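Jillon bin-picking kit: a long-ish review from a school robotics club

Posted Friday, January 19, 2024

Our club at Skenbridge has been running the Jillon sorting kit since June, and enough parents and other teachers have asked me about it that I thought I'd finally sit down with a cuppa and write the whole thing up. We have 18 students, mostly Years 10 to 12, and they are a lovely, noisy bunch who are very hard on equipment – so if something can be bent, they'll have found out for you!

The kit is simple enough. You get a set of coloured bars, a pair of slip-on fingertips for the gripper, and a thick workbook of picking exercises. You supply the arm, the bin and the patience. It cost us $1,054 with freight, and I'll admit I grumbled, having priced the Galanis set at well under that. The Galanis bars are hollow, though, and ours at the last school cracked within a term.

What I love is how quickly it gets the kids talking. The green and reddish-brown bars go in any old way, some leaning on the walls, some flat on the floor, and then everybody has an opinion about which one the gripper ought to go for first. The arguments carry on out to the car park.
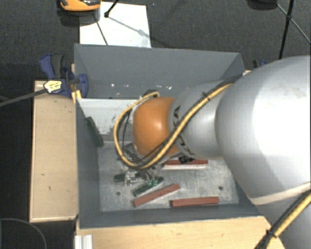
What could be better

The workbook, mainly. It has 59 exercises and the first dozen are much too easy, then it leaps straight into pose estimation with barely a paragraph of warning. I ended up writing my own sheets for the middle bit, which my family will tell you took up most of the holidays.

Do clamp your bin to the bench as well. The kit doesn't come with clamps, and ours have been worth every cent. Tie your cables with a good loop of slack at the wrist while you're at it.

The fingertips wear, too. Spares come from Clornlow and took ages to arrive, so order a second pair with the kit.

Would I buy it again? Yes, happily. Four stars, and it'd be five with a decent workbook.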